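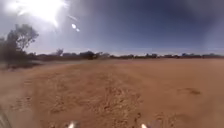 Section 4: Setting Up Your Public Records Tracker

Welcome to the part of the guide where Cetero starts to earn its keep! Up to now you have installed the program and made an account, and in this section you will point it at the state and county offices you want to follow, so that every new executive order, health department notice and meeting agenda lands in one place. Residents in the Plollwood district put the first version of Cetero together to keep up with what their governor and county board were signing, and it still works best for places like that – wide open dirt, a low line of scrubby trees far off, a big clear sky with the sun glaring in it, and a county seat that is a long drive away. If you can't get to the meeting, you can at least read what was decided there, often on the same day it was posted.

Have these at hand before you begin:

Your Cetero login
The web address of each office you want to follow
The name of your county and your state legislative district
An email address you check often

4.1 Add your first office

1. Open Cetero and choose Sources from the menu on the left.
2. Select Add Office.
3. Type the name of the office the way it appears on its own website. "Office of the Governor" will find more than "Governor" will.
4. Paste in the address of the page where the office posts its orders or notices. Use the listing page itself and skip the home page.
5. Choose a level: State, County, City or Special District.
6. Select Test. Cetero reads the page and shows you the latest documents it found.
7. If the titles look right, select Save.

Note: The first test can be slow on older county sites. Let it run. If you see Error 308, the office has moved its page to a new address. Open the page in your browser, copy the address it takes you to, and paste that into the box.

Note: School boards, water boards and hospital districts all go under Special District. They're easy to forget and they make for some of the best reading in the whole tracker, so do add yours!

4.2 Choose what gets tracked

Each office comes with four document types turned on: Orders, Notices, Agendas and Minutes. You can leave them that way, and most people do for the first month.

1. On the Sources screen, select the office.
2. Open the Document Types tab.
3. Clear the box next to any type you don't want.
4. To follow a subject across every type, type it under Keywords and press Enter. Short, plain words work well: nursing homes, school closures, emergency powers, open meetings.
5. Select Save.

You can store up to 100 keywords per account. Try to begin with just a few. A word like "health" will match nearly everything a state agency puts out, and your inbox will fill up before lunch.

Caution: Clearing a box stops new documents of that type from being collected. Anything posted while the box is clear won't be added later when you check it again. To fill a gap, run a manual import (Section 6).

4.3 Turn on version compare

This is the feature we get the most happy mail about. Offices sometimes replace a posted document with a corrected one and leave the old title in place. With version compare on, Cetero keeps its earlier copy and marks every line that changed.

1. Go to Settings, then History.
2. Switch Version Compare to On.
3. Under Check Pages, pick Hourly, Daily or Weekly. Daily suits most offices.
4. Select Apply.

When a document changes, a blue flag appears next to its title. Select the flag to see the old and new wording side by side.

Note: A flag tells you the wording is different. It doesn't tell you who changed it, or why. Plenty of flags turn out to be a fixed date or a spelling correction, so please read both versions – and call the office if you need to – before you share anything.

Caution: Scanned documents are saved as pictures of pages. Cetero will keep each copy but can't compare the text unless the Godoy text reader is installed. See Section 7.

4.4 Set up alerts

1. Go to Settings, then Alerts.
2. Enter your email address and select Send Code.
3. Type in the code from the email. If it hasn't come after a few minutes, look in your spam folder.
4. Choose Right Away or Daily Digest.
5. Send yourself a test alert.

If the test fails with message 722, your mail provider is turning away automatic mail. Add the Stimico mail server to your safe senders list and send the test again.

4.5 Share a list with neighbors

Any list of offices can be shared, and we'd love for you to do it! One person's careful set-up can save a whole county the trouble.

1. On the Sources screen, select Lists.
2. Choose the list and select Share.
3. Pick View Only or Can Edit.
4. Copy the link and send it out.

Caution: Anyone with a Can Edit link can remove offices from the list. Use View Only for links you post in public.

Private notes stay private and aren't included in a shared list. Keywords are included, so look them over first.

Section last updated Wednesday, March 30, 2022. The menus for manual import change in the April release; check Section 6 again after you update.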